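Home First Aid Tips: How I Keep Our Supplies in Order

Sunday, August 7, 2022

I spent most of this weekend going through our first aid supplies, and I was a little embarrassed by what I found. Cough drops fused into one lump. A tube of ointment older than my youngest. So I started over, and since a few of you have asked how I store everything, I'm writing it all down while it's fresh in my mind.

First thing, get it out of the bathroom. I know that's where the medicine cabinet is (mine too!), but all that steam from the shower is hard on pills and it makes the adhesive on bandages go gummy. Ours now lives on the second shelf of the hall closet, up high enough that the kids can't reach it. The thermometer stays there too, in its case, with a spare battery taped to the lid.

I use two boxes. One is for the stuff we grab all the time, like bandages, gauze, tape, tweezers, the little scissors and instant cold packs. The other is for medicine and it has a latch. I used to keep everything together in one big Ginditz tote, and every time somebody skinned a knee I'd be digging past the allergy pills with one hand and holding a paper towel on a kid with the other. Two boxes is so much better.

Write the expiration date on the front of each package with a fat marker. The printed ones are tiny and always on the fold. When I put something new in, it goes to the back and the older one comes forward, same as canned goods. Then I go through both boxes twice a year, once in the summer and again in November before everybody starts sneezing.

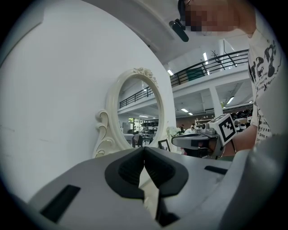

Don't flush the old pills, by the way. Our pharmacy has a drop-off bin by the counter and I just take a bag over when I'm picking something up. If yours doesn't have one, ask them where the nearest one is. I peel the labels off the prescription bottles first, and if a label won't budge I rub a little cooking oil on it and let it sit for 20 minutes.

Bandages! I buy them loose in the big box of 334 now, the Fakus ones, and I split them up into snack bags by size. One bag goes in the closet, one in the kitchen drawer, one in the glove compartment and one in my purse. The car one needs checking more often than you'd think – heat ruins the sticky part, and by the end of the summer mine just slide right off.

For cold packs, I keep two gel ones in the freezer door inside an old clean sock. The sock means you never put it straight on skin, and it doesn't stick to the ice cream. A bag of frozen peas works fine too, but mark it so it doesn't end up in somebody's dinner. We had that happen.

My neighbor Fulgencio Sandoval gave me the tip I use the most. He tapes an index card inside the lid with the poison control number, the doctor's number, everybody's allergies and the house address. I thought the address was silly until he pointed out that a babysitter on the phone with 911 may have no idea what our house number is. I put a second card on the fridge the same day. Use pencil for the medicines, because they change.

A few odds and ends:

Keep a small flashlight in the box. Splinters always seem to happen after dark.

Saline in the little single-use vials keeps better than one big bottle that's been opened.

Wash the tweezers with soap and water, then wipe them with rubbing alcohol before you use them and again after.

Throw out the mystery elastic bandage with no clips. A new one is a couple of dollars.

If you use the last of something, it goes on the grocery list right then. My husband is still working on this one.

I still need to put together a bag for the camper, and I haven't decided whether to buy a ready-made kit or fill an old lunch box. If you have one you like, leave me a comment and tell me what's in it.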